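Emside Repair and Lending Kitchen Opens This November With 100 Borrowable Tools

EMSIDE — Home cooks in Emside will soon be able to borrow a pasta roller, a canning kettle or a really big stockpot as easily as they borrow a library book. The Lornivier Lending Kitchen opens its doors in November on the ground floor of the old Palacios bakery, with 100 kitchen tools on the shelves and a weekly program of classes on looking after the ones people already own.

Membership is free for anyone who lives in Emside. Tools go out for 18 days at a time, long enough to cover a holiday dinner, a batch of jam or a first nervous try at homemade tortillas. 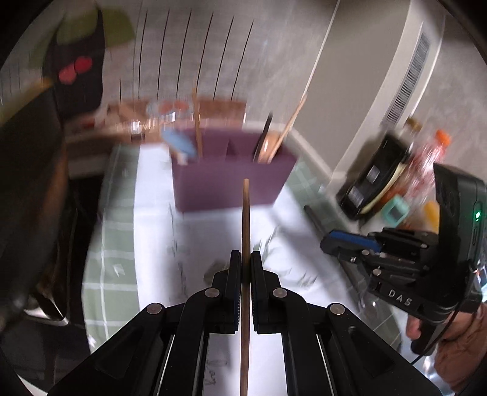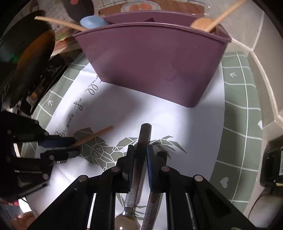

Wooden and purple, on the table with the green checks.

What members can borrow

The collection leans toward things that are bulky, pricey or used once a year. There are roasting pans wide enough for the biggest bird at the market, tamale steamers, a cherry pitter, cake pans in odd shapes, a hand-cranked grain mill and a pair of cast-iron griddles that cover two burners each. Smaller items are grouped into kits. The bread kit has a proofing basket, a bench scraper and a scale, and the dumpling kit comes with stacking steamers and a rolling pin of the short, skinny kind.

Most of the collection came from local homes. A call for donations over the summer brought in far more than the shelves could hold, including a waffle iron with its original recipe booklet and so many fondue sets that the Lending Kitchen has decided to hold a fondue night in the winter.

"People kept telling us the story of each thing as they handed it over," said Fatima Haruna, director of the Lornivier Lending Kitchen. "Whose wedding present it was, what their aunt made in it. We started writing the stories on cards, and now a lot of the tools go out with a card tucked in the box. Borrowers can add a line of their own when they bring it back. I can't wait to read them!"

Classes on care and repair

Every week the long table at the front of the shop will be given over to a class. The first season is all about wood: spoons, spatulas, boards, salad bowls and rolling pins. Students will learn how to sand down a fuzzy spoon, how to oil a cutting board so the oil soaks in and doesn't sit on top, and when a crack means a board has reached the end of its kitchen life.

Classes are taught by Yolanda Toledo, a woodworker who has carved spoons for 30 years and will bring a box of her own early attempts for people to handle.

"My first spoons were terrible, and I still cook with one of them," Toledo said. "A spoon can be a little crooked and do its job for decades. Mostly it wants to be washed by hand, dried standing up and oiled when it starts to look chalky. Anyone can learn that in an evening, and then you have a spoon you like more every year."

Later seasons will cover knife sharpening, cast iron and the mysteries of the pressure cooker gasket. Each class lasts two hours, starting at 6:30 p.m., and students are welcome to bring up to 3 items from home to work on. Sandpaper, oil and rags are provided. Children can come along with an adult, and there will be a low bench with plain wooden spoons for them to sand and decorate.

A bakery building back in use

The Palacios bakery sold rolls and sheet cakes to the neighborhood for two generations before it closed, and many Emside residents still give directions by it. The new tenants have kept the tiled floor, the front counter and the painted sign over the door. The bread racks have been cleaned up and now hold the lending collection, with the heaviest pots on the bottom shelves.

The old oven room has been fitted with a sink, a double stove and plenty of counter space. Members can use it to try out a tool before taking it home — handy for anyone who has never met a grain mill. On class nights the same room will be open for tea.

Edus, the Emside design studio, created the catalog system and the labels. Every tool has a plain-language tag that says what it is for, how to clean it and which parts should be in the box when it comes back. The tags are printed in large type, and the full catalog can be browsed at the front counter on paper as well as online.

How to join

Residents can sign up at the front counter from opening day. New members should bring something that shows an Emside address. Tools can be reserved ahead of time, and the Lending Kitchen suggests doing so early for roasting pans and pie dishes, which are expected to be popular right from the start.

Class places are free and can be booked at the counter or by phone. Donations of clean, working kitchen tools are welcome again once the doors open. Please ask first about anything electrical, and please, no more fondue sets until after fondue night.

About the Lornivier Lending Kitchen

The Lornivier Lending Kitchen is a nonprofit tool library for home cooks in Emside. It lends kitchen equipment free of charge and teaches people how to care for and repair the things they cook with.

Media contact: Fatima Haruna, director, Lornivier Lending Kitchen, the old Palacios bakery, Emside. Interviews and visits before opening day can be arranged on request.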